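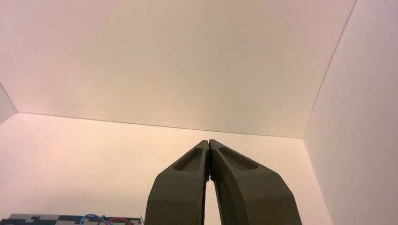
Last changed: Jan 26, 2020

Garnville Tool Library
Progress report to the Rizzi Fund, second half-year

Period covered: July through December
Grant purpose: opening and running a lending library for hand tools, garden tools and small household equipment at the Nosholm site

Summary

The library opened to the public in July as planned. By the end of the period it had 504 registered members and had made 3887 loans. The paint and flooring work is finished. The repair bench opened later than we said it would, and the evening hours are still shorter than those in the grant agreement. Spending is within budget, with one line overspent and explained below.

Premises

We signed the lease on the former shoe store on the Nosholm side of the bridge before the period began. The landlord replaced the back door and the two front windows at his own cost. We paid for the floor, the shelving and the lighting over the counter. The floor took longer than expected. The old glue had to be ground off, and the first contractor would not do it for the price quoted, so we went to a second one. This moved the shelving work back by two weeks but did not affect the opening.

The ramp at the front entrance passed the city's inspection. The back entrance still has a step. We have asked the landlord for permission to put in a short ramp there too and are waiting for a written answer.

Collection

The collection now holds most of the items listed in our application. Drills, sanders and ladders are borrowed the most. Garden tools went out heavily until the first frost and hardly at all after that. The carpet cleaner has had a waiting list from the first month. We bought a second one out of the equipment line, and the wait is now usually less than a week.

Donated tools have been more work than we planned for. Many arrive dull, rusted or without a guard, and each one has to be checked, cleaned and tagged before it goes on the shelf. We now accept donations on Saturday mornings only and turn away gas-powered tools. Chainsaws are not lent at all, under the terms of our insurance.

Lending system

We moved from paper cards to the Cernetia lending software in the fall. Moving the member list over was simple. Moving the loan history was harder. Loans made in the first weeks had been written down by tool name only, with no tag number, and we entered them by hand. The loan total in this report includes them.

Members can now renew by phone or online. Late returns have gone down since the reminder messages were turned on. There are 72 items past due at the time of writing. Most are small things such as drill bits and clamps. We charge no late fees but do stop new loans until an item comes back.

Repair bench and classes

The repair bench was due to open in the first month and opened in the fourth. The delay was caused by the electrical work. The old wiring in the back room could not carry the load, and a new circuit had to be run from the panel. The bench is now open two afternoons a week. Lamps, vacuum cleaners and bicycles make up most of what people bring in.

Classes began after the bench opened. We have run sessions on sharpening, basic plumbing and patching drywall. The plumbing class filled each time and people asked for a second level. The sharpening class was half full. We will offer it again in spring, closer to the start of yard work.

Spending

The electrical work cost $2000 more than the amount set aside. We covered this by moving money from the publicity line, as agreed with the Fund by email. Staff pay, rent and insurance are all on budget. The equipment line has money left in it, which we would like to carry forward for a tile saw and a second extension ladder. A full statement with receipts is attached to the mailed copy of this report.

Hours

The agreement calls for three evenings a week. We are open two. The part-time desk position was advertised twice before it was filled, and the person hired is still in training. We expect to add the third evening in the spring.

Next period

Work planned for the coming six months:
Add the third evening.
Replace worn sander pads and all ladder feet.
Finish tagging the donated hand tools in the back room.
Run the second-level plumbing class.
Survey members about Sunday hours.
Settle the question of the back ramp with the landlord.

We request release of the second payment under the current schedule. The next report will be sent in July.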